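4.2. Configuración del entorno simulado

La evaluación del planificador Gumaleck se llevó a cabo íntegramente en simulación, sobre la tarea de reordenación de cubos descrita en la sección anterior. El entorno comprende un brazo manipulador con pinza de dos dedos, un plano de trabajo gris, una plataforma amarilla de poca altura y cuatro cubos de caras multicolores o de tonos cian. La variación cromática entre caras impide que el estimador de pose asocie cada objeto a un único color y obliga a recurrir a la geometría.

Cada episodio parte de una configuración inicial en la que al menos un cubo se encuentra fuera de la plataforma. La política recibe la pose estimada de los objetos y el estado articular del brazo, y genera una secuencia de agarres y depósitos hasta un máximo de 14 acciones. Se considera fallido todo episodio que agote dicho límite. 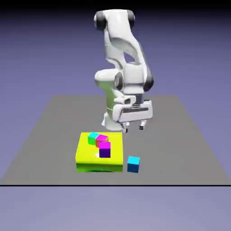 Figura 3. Entorno simulado de la tarea de reordenación: tres cubos sobre la plataforma y uno sobre el plano de trabajo, con la pinza abierta.

La función de recompensa consta de 2 términos. El primero penaliza la distancia entre cada cubo y su posición objetivo; el segundo, el desplazamiento involuntario de los objetos ya colocados. Este último término resultó determinante en las configuraciones con cubos contiguos, en las que el método de referencia de Vainio tiende a desplazar el objeto vecino durante la aproximación de los dedos.

Se ejecutaron 100 episodios por método, con idénticas semillas para ambos. Las posiciones iniciales se obtuvieron mediante el generador de escenas Zostgate, con orientación aleatoria en torno al eje vertical. No se introdujo ruido en los parámetros de contacto, cuyo efecto se analiza por separado en la sección 4.4.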